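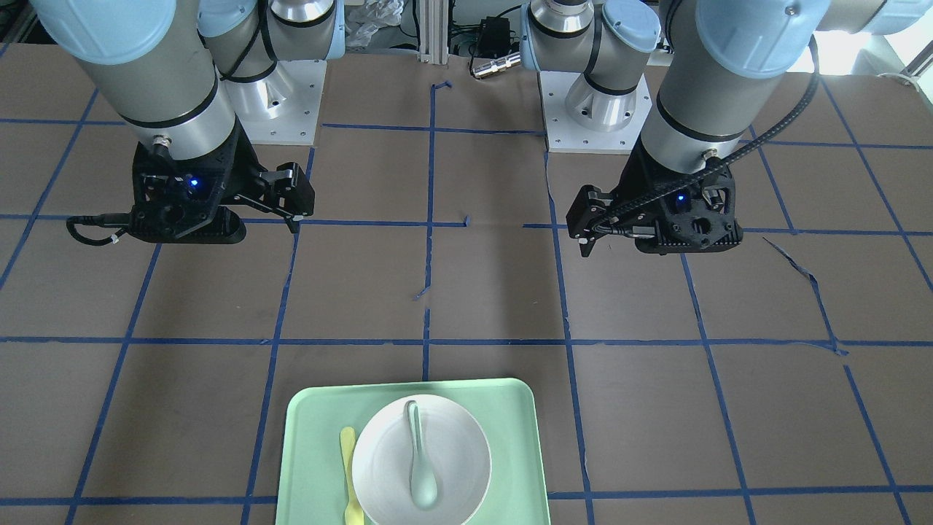
Station 2: both arms raised over the taped table, with the tray, bowl and spoons at the front.

Automation Open Day at Skinodley: Frequently Asked Questions

When is it and how long does a visit take?
The open day is held on a Monday in February. Each tour covers four stations and lasts 136 minutes including the safety briefing. Visitors join at the time printed on their ticket.

Do I need to book?
Yes. There are 600 tickets and none are sold at the door. Tickets can be passed to another person, but please change the name on the booking page first.

What is shown at Station 2?
A two-armed table-top cell handling tableware. The demonstrator starts a run, the arms work through the task, and the table is then reset by hand. The items used are ordinary ones: a tray, a bowl and spoons. The order of moves may differ between tours.

Are the arms driven by a person during the demonstration?
No. The runs at Station 2 use a trained control policy called Dasar. It was trained on 1311 recorded runs in which an operator guided the arms. At Station 3, which uses the same type of arm, visitors can see how an operator guides them.

What do the blue lines on the table mean?
They are tape on brown paper and divide the surface into a grid. Staff use the cells to place items when resetting the table. The policy is not given the grid positions as an input.

What does the blue light on each gripper show?
That the gripper has power. It does not show whether the gripper is about to move. Treat both arms as live at all times.

Can I touch the equipment?
Not at Station 2. Please stay behind the floor line and keep bags off the bench. A spare gripper may be handled at the Briren desk near the exit.

What happens if a run fails?
The demonstrator stops the arms, resets the items and starts again. Failed runs are counted on the screen beside the station along with the successful ones. Dropped spoons are the most common fault.

Why are the spoons different?
The task is meant to cover more than one shape and material. A ceramic soup spoon and a plastic spoon need different grips.

Can I take photographs?
Yes, without flash. Flash affects the station cameras and can spoil a run. Tripods are not allowed on the tour route.

Is there parking?
The Ekinci car park has 154 spaces and is free to ticket holders. Use the east entrance. The west gate is for deliveries only.

Is the tour suitable for children?
Children aged eight and over may attend with an adult. Ear protection is available at Station 4, where the compressor is running.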